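Grukel Wrist and Gripper Kit

Add-on for printed hobby arms with standard servo mounts

The Grukel kit replaces the last two joints of a home-built arm. It was drawn up by Agathe Langlois for the shared bench at Serbridge and is sold as a parts bag or as print files only. You need your own printer for the files version. Assembly takes an evening with a small screwdriver and a 2 mm hex key.

In the bag: wrist bracket, servo horn, gripper halves, screws, and a length of three-wire extension lead. Servos are not included. Printed weight without servos is 85 g.
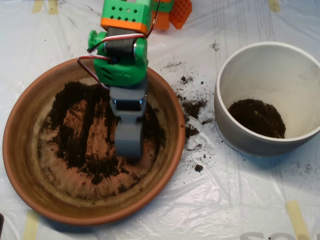

Wire routing is the step most builders redo. Leave enough slack for the wrist to turn its full travel, then tie the lead to the arm above the joint. On the arm with the green bracket, the red and white wires loop out past the round horn and back in, and a loop like that should be checked at both ends of travel before you power up. For work with potting soil, tape a plastic sheet over the table and expect crumbs between the saucer and the pot.

Color is up to you. Brackets print well in PLA at 0.2 mm layers with 7 perimeters around the screw holes. Nasrin Hosseinzadeh's notes on setting the servo center are included with both versions.

Part number: 736
Fits: Gautier base, Sonholm base (with spacer)
Does not fit: arms with metal servo brackets

Replacement horns and gripper halves are sold separately. Parts bags ship again in May.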